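Sorting Small Toys by Hole Size: Box Layout and Tray Mix

Final report, Household Objects project course
Jocelyn Friesen and Carter Beaulieu
Monday, October 31, 2022

1. Purpose

The project looked at a simple sorting task. A mixed set of small toys starts in a shallow tray and has to end up in boxes, each box entered through a round hole in its top face. The question was how the choice of objects and the position of the boxes affect the way a task like this should be written up, so that another group can set the same table again. Most of our time went into the object set and the layout. This report covers those two parts and the record sheet that goes with them.

2. Object set

The objects came from a department bin left by the Pikby course in June and from a discount assortment bought by the second author. We kept an object if it could lie in the tray without rolling over the rim and if it had no loose parts. Batteries, magnets and anything with a cord were left out.

The set was chosen for contrast. Balls are easy to name but differ a great deal in surface: a tennis ball has nap, a koosh ball has soft spikes that fold when pressed, and a plain ball has neither. Animal figures have legs and ears that catch on their neighbors. Blocks have flat sides and tend to settle under other things. Bottles are long for their width and must be turned end-on before they will pass a round opening. Plush toys and cloth have no fixed size at all, and the hole test described in section 4 does not apply to them in the same form.

We did not try to balance the set by color. Color matters only on the box side, where it is used as the label.

3. Table layout

The tray is a rectangular metal pan with raised edges. The three boxes are cardboard and are placed in a column along the left side of the table. They are referred to by color throughout: yellow, blue, pink. The table has a dark green surface, against which the silver pan and the light boxes are easy to find. Dark blue objects were the hardest to pick out when they came to rest outside the tray. 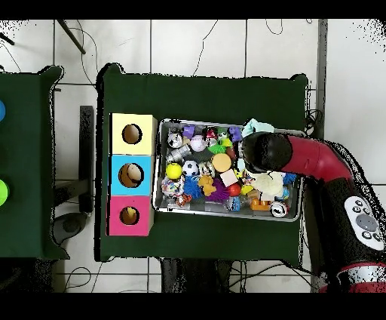
Figure 1. Tray with mixed toys; yellow, blue and pink boxes at left.

Objects are poured into the tray and spread by hand once. They are not arranged after that. A spread tray still has objects lying against each other, and we consider this part of the task. An earlier layout used single objects with a gap between them. It was dropped after 2 sessions, as the order of removal no longer mattered.

The boxes are set with their holes facing up. Box order is fixed. Changing the order between sessions caused errors on the record sheet – the writer kept noting the position in place of the color.

4. Hole test

Each rigid object was tested against the hole by hand before it was admitted to the set. The object was held over the opening and released without pushing. Three results were allowed:

Pass – drops through in any orientation.
Turn – drops through only when rotated.
Hold – stays on the rim.

Objects marked Hold were removed. Soft objects were given a separate mark, Press, which means that the object goes in with light pressure from above. The spiky balls were first recorded as Turn and later moved to Press.

5. Record sheet

The sheet is a reduced version of the Trunov form used in the first half of the course. It has 4 columns: object name, hole mark, box color, remark. Names are taken from a fixed list, so that "small soccer ball" is never also "black and white ball." This rule was added late, and the first sheets had to be copied over. The sheets are stored in the Desjardins cabinet under the course number, together with the name list.

6. Limits

The test in section 4 was done by one person and was not repeated by the other. The release height was not measured. The lighting was whatever the room provided. Box fill was not tracked, so we cannot say when a full box begins to change the result for the next object.

A later group should measure the openings first and write the diameter on the sheet. They should also decide early whether cloth belongs in the set. We kept it, and it produced more remarks than any other item.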